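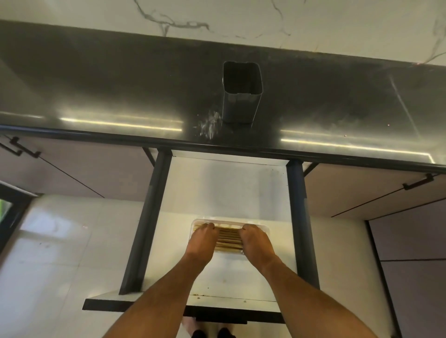 Imani Athumani objects to the word "clean" altogether, and wants it taken out of the notes: a surface is wiped or it isn't, and the rest is opinion.

Fair enough. The column is now called "wiped".

Grorna kitchen surfaces list
Last changed September 1, 2007

What it holds
335 entries on worktops, glossy black panels, cabinet doors, bar handles and pull-out units. Each entry has a surface, a mark and a note. Marks are put down as powder, smudge, stain line, spots or scratch. "Spots, rust-like" means the colour and nothing more. Please don't read it as rust.

The earlier list had 535 entries. We dropped the ones where two people couldn't agree what they were looking at, and I still doubt some 40 of those left.

What I wouldn't use it for
Choosing a cleaner. Juvance and Traromby both turn up in the notes, mostly as "tried Juvance, looks better", with no word on how long anyone waited or what cloth they used. I can't see how you'd get a fair comparison out of that.

Judging seams and screw heads. Most people wipe the flat parts and stop – me included – so the edges are thinly covered.

Known faults
White powder is one heading, whatever it was. The Nzioka entries from July use "panel" for doors as well. 10 rows have no surface given.

Corrections go in changes.txt, one per line.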